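3月15日 Mevex 商城改版，分类页和搜索

先把昨晚没写完的接上。旧站的商品导出总算跑通了，卡住的地方特别蠢，描述字段里有人从 Word 里直接粘过来一堆弯引号和看不见的换行，导出脚本一碰到就把一行拆成两行，后面的列全部错位。我盯着价格列里冒出来的“适合初学者使用”看了好久才反应过来。现在的办法是导出之前先把描述整个包一层，特殊字符统统转掉，进了新库再转回来。丑是丑了点，反正只跑这一回（希望是吧）。

商品总数大约3000，里面有272个没有主图。这个数字我查了两遍，第一遍以为是路径写错了，第二遍直接去旧服务器上翻文件夹，确实没有，数据库里记着文件名，硬盘上没东西。多半是很早以前换主机的时候丢的，旧站前台又有个兜底的灰色占位图，大家也就一直没发现。清单我放共享盘了，文件名里带“缺图”两个字的那个，谁跟 Mevex 那边对接谁带过去，让他们先挑卖得动的补，早就停产的直接下架算了，别再花力气拍。

分类页

今天主要的时间都花在这里。旧站的分类是一层套一层，点进去再点进去，最深的地方一个分类里只有一件商品，客户在电话里说“我们的老顾客都习惯了”，我信，可是新顾客呢？看了一下旧站的访问记录，一大半人从搜索引擎直接落到商品页，看完要么下单要么走人，根本没有往上爬的意思。所以我把层级压扁了，最多两层，剩下的全部交给左边的筛选。

筛选用的是 Kekix 自带的那个模块，没有自己写。好处是后台能直接拖顺序，Mevex 的人自己就能改；坏处是它对“多选”的理解跟正常人不太一样。同一组里勾两个，它给的是交集，也就是同时满足，选红色再选蓝色，结果是空的。翻了半天设置，在一个叫“高级”的折叠栏里找到开关，改成并集就好了。记在这里，下次不要再翻。改完以后记得清缓存，我第一次改完没清，以为开关是坏的，还去写了一段覆盖代码，后来又删掉了，白忙活一个多小时。

另外一个坑：筛选条件会拼进网址里，顺序跟勾选的先后有关。先勾品牌再勾价格，和先勾价格再勾品牌，出来是两个不同的网址，内容一模一样。搜索引擎看到这个肯定不高兴。我加了一段，提交之前把参数按字母排一遍，再给每个带参数的页面指回干净的分类页。测了几种组合，看着都对，明天换个浏览器再测一轮。

每页显示多少件商品，也纠结了一阵子。旧站是一页拉到底，图片全部一起加载，手机上滑起来那个卡啊。我倾向于分页，同事倾向于“加载更多”按钮，最后折中：按钮，但是网址跟着变，按返回键能回到原来的位置。返回键这件事我非常在意！自己买东西的时候最恨点进商品看一眼，退回来又从第一行开始。现在安卓上没问题，苹果手机上偶尔会跳到页脚，还没找到规律，先记一笔。

商品卡片的高度总算统一了。以前标题长的会把价格挤下去，一排卡片高高低低像楼梯。现在标题最多两行，多出来的省略，鼠标放上去显示全名。客户有个系列叫 Simiyu，命名习惯是把尺寸、颜色、适用型号全写进标题里，省略以后前半截全是一样的，一整排“Simiyu 系列升级款加厚……”，根本分不出谁是谁。临时处理是给这个系列单独加了个短标题字段，卡片上显示短的，商品页显示长的。短标题得人工填，我先填了一部分做样子，剩下的要客户自己来，他们比我清楚哪个词重要。

图片这边顺便把尺寸规则定了：列表用小图，商品页用中图，点开才加载原图，上传的时候系统自动裁。旧图比例五花八门，横的竖的都有，强行裁成正方形会把商品切掉一块，所以改成补白边。白边在白底页面上看不出来，在首页那条浅灰色的推荐栏里就露馅了，一圈白框。要么把推荐栏改成白底，要么补边的时候用透明，后者文件会大不少。我先改成白底了，设计那边还没点头。
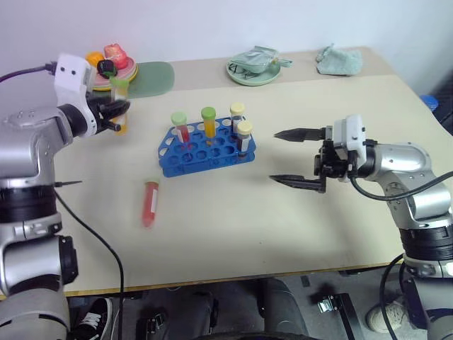 站内搜索

搜索比我想的麻烦。Kekix 默认的搜索只认完整的词，中文分词做得很粗，搜“防水外套”有结果，搜“外套 防水”就什么都没有。装了它官方推荐的扩展，顺序的问题解决了，可是又冒出来一个新的：扩展把商品描述也算进去，而且权重跟标题一样高。于是搜“外套”，排第一的是一瓶清洗剂，因为描述里写了很多遍“适用于各类外套”。把标题的权重调到100，描述留在5，清洗剂终于沉下去了。这两个数没有什么道理，就是试出来的，以后谁觉得不顺手随便改，改完在这里写一声。

同义词表也开了个头。旧站后台有个没人看的搜索日志，我全捞出来了，真是宝贝，顾客到底管东西叫什么，全在里面。好多人搜的是俗名，商品标题里写的是正式名称，旧站就冷冰冰地回一句“没有找到相关商品”，然后人就走了。按出现次数从高到低对，先把前面那一批配上。错别字也配了一些，拼音输入法选错字的特别多，有几个我看了半天才猜出来本来想搜什么。

没有结果的页面也重做了。以前就一行字，现在会给出几个热门分类，再加一个联系方式。客户想在这里放优惠券弹窗，我劝住了，人家东西都没找到，你弹什么券啊。他们说再考虑考虑，估计还会提。

搜索框自动提示的延迟调大了一点点，原来每敲一个字母就发一次请求，打拼音的时候尤其离谱，字还没选出来，后台已经查了一串莫名其妙的字母。现在等输入法把字定下来才发。这个判断在电脑上很稳，手机上有个别输入法不按规矩来，会提前触发，影响不大，先放着。

旧网址跳转

这一块我最怕，结果反倒最顺利。旧站的商品网址后面都带编号，新站用的是标题拼音，我把编号存成一个隐藏字段，导入完以后按编号一对一生成跳转表。压扁分类以后，原来的深层分类页没有对应的新页面了，就跳到它上一层，并且自动把对应的筛选勾上。自己点了一圈，挺满意的。

有一个例外：旧站有些博客文章，链接是手写在正文里的，有的带www有的不带，有的还是更早那一版网站的地址，中间要跳好几下才到。跳来跳去又慢又容易断，我写了个小脚本把正文里的链接直接替换成最终地址。替换之前备份了，备份在老地方。有几篇文章指向的商品已经没有了，我没敢乱动，列了个单子，等客户说是删链接还是换成别的商品。

站点地图还没生成，等分类的名字最后定下来再弄，不然又得重来一遍。

支付和运费

支付走 Pernano，测试环境的账号今天下来了。接口文档写得还行，就是回调的签名例子和正文对不上，例子里的字段顺序是错的，照例子写永远验签失败。按正文写，一次就过。我给他们发了邮件，还没回。

测试单下了好几笔，成功的、取消的、付到一半关掉页面的都试过。付到一半关掉那种，订单会停在“待付款”，库存也跟着锁住，Kekix 默认要锁很久才放。对 Mevex 这种有些东西库存只有个位数的店来说太要命了，一个人犹豫一下，别人就买不到。锁定时间先改短了，具体多短要跟客户商量，我这边倾向越短越好，他们的客服可能会有意见，怕顾客回来付款发现东西没了，跑来骂人。

退款只测了全额的，部分退款还没测。部分退款牵扯到优惠怎么分摊，想想就头大，留给明天脑子清醒的时候。

运费规则照搬旧站。旧站的规则是一张谁也说不清来历的表，偏远地区加钱，大件加钱，偏远地区的大件却不加钱，我问客户这是不是写错了，客户说一直这么收的。行吧，一直这么收就一直这么收，照搬。表里还有几个地名是老的行政区划，新的地址选择器里没有，我手动对上了，旁边写了备注。

速度

顺手在手机上跑了一遍测速。商品页比旧站快很多，首页一般，拖后腿的是最上面那个轮播大图。客户很喜欢轮播，我不喜欢，这个架吵过了，没吵赢，那就把轮播做轻一点：第一张优先加载，后面的等页面空下来再说。字体也砍掉了一套，标题和正文用同一款的不同粗细，设计稿上看差别很小，加载少等一截。

还有客服聊天的小插件，一个按钮带进来一大堆脚本，改成点了才加载。第一次点会愣一下，我加了个转圈，能接受。

后台培训的事

客户想让店里的人都能自己上架商品，所以说明得写得很细。我开了个文档，先写了上架、改价、换图这几样。写的时候才发现有些步骤我自己也是凭手感在点，比如改完价要不要点两次保存（要，第一次存的是草稿，第二次才发布，这个设计我真是服了）。这个地方已经想好要在模板里改掉，把草稿按钮挪远一点，颜色弄淡。

权限也分一下，上架的人看不到订单，管订单的人改不了价格。旧站是所有人共用一个管理员账号，密码写在便利贴上那种用法，改版以后必须每人一个。这一条我会坚持到底的。

还没做完的

苹果手机上返回跳到页脚。
筛选网址换浏览器再测。
Simiyu 短标题剩下的部分，等客户填。
推荐栏白底，等设计确认。
部分退款。
库存锁定时间跟客户定。
博客里指向已下架商品的链接。
订单邮件模板，logo 还是旧的那个，在有的邮箱里会显示得特别大。

上线时间客户说的是6月，我看进度是够的，前提是缺图能早点补上。旧站到时候先别关，留着只读，万一哪张图、哪段描述没带过来还能回去翻。域名解析的有效期提前改短，上次另一个项目忘了改，切过去以后一部分人看到新站一部分人看到旧站，电话被打爆。

对了，测试站的密码换过了，新的在密码本里，别再来问我旧的为什么进不去。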